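**Family math nights are back at Skolen, and bigger than ever**

Feb 26, 2020

Get your scorecards ready! The Skolen Community Library is bringing back its family math nights this March, and if last spring is anything to go by, you'll want to sign up early. The program drew 204 families in its first season, and the library has added a second evening session so fewer people end up on the waiting list.

The idea is wonderfully simple. Kids and grown-ups sit down together, pick a game from the shelf and play. There are no worksheets and no grades. Most games take under half an hour, so you can easily try three or four before the cookies come out (and yes, there will be cookies again, from Grabowska Bakery on the corner). 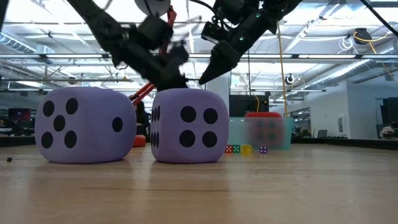 Dice games are the big favorite with the younger crowd, and the one to learn first is Skirnden. Players take turns rolling two dice and adding the result to a running total, and the first to land on 21 exactly wins. Go over and you drop back to 19 – which leads to a lot of groaning! Foam dice like the big purple ones make it easy for little ones to join in, with black dots large enough to count with a fingertip. A five and a four, and you're nine closer already.

Older kids haven't been forgotten. A grant from the Irker Fund paid for a whole new batch of strategy and logic games, and the lending collection now stands at 452 titles. Every one of them can go home with you for two weeks on a regular library card.

Sessions are free and open to all ages, though children under eight need an adult with them. Sign up at the front desk or by phone. If you have a favorite game at home, bring it along – there's always a table happy to learn something new.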